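2011-10-01

Today I rode the slow bus to Garnholm with Marlene Caron, to look at the choir hall and to listen if it is good for us in January. We left at 8 and I slept with my head on the window until the bridge.

I should write first about the hall, so I remember it. It is smaller than I imagined. The hall has 197 seats and the ceiling is low at the sides and high in the middle. Marlene stood on the stage and sang the beginning of the second psalm, and I walked from row to row and listened. In the back her voice came very clear, but under the balcony it became dull, like someone had closed a door. She says this is normal and the people who sit there will have paid less. I am not so sure that this is a comfort.

The man who opened for us wanted to know how many singers we are. I said 19, and Marlene said at the same time "more than twenty", because she counts the two altos who did not come since spring. He wrote something down and I did not see which number. We must call him on Monday to make it right.

After this we ate soup in a place across the street. We had again our old discussion about the Lachance piece. Marlene wants to sing it without piano. I think the tenors will go flat before the third page, as they did last winter, and then the basses will follow them, because basses are polite people. She said I have no faith. I said I have faith, but I also have ears. We laughed and then we were a little bit quiet. I believe she was hurt, and I will write her a note tomorrow.

The rent is 601 for the evening, heating included. It is more than we paid in Clisadine, where we had to keep our coats on during the whole rehearsal and old Jemby turned my pages with his gloves. I still like to think about that concert. In the slow part a dog barked outside, two times, exactly on the rest, and the sopranos could not look at each other anymore.

On the way back I practiced my line in my head, with the word "mercy" that I always pronounce too hard. When I came to this country I could sing in English long before I could order a coffee in it. In singing there is time for every sound. Maybe for this reason I stay in the choir, even in the years when my voice is not so good.

Now it is late and my throat is scratchy. Tea with honey, then bed. I did not iron anything for the week.
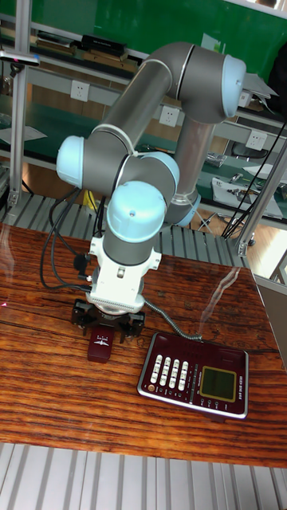
What should I do about the seats under the balcony?

Ask the hall if we can leave the last rows there empty, and put our own families in the middle where the sound is clear.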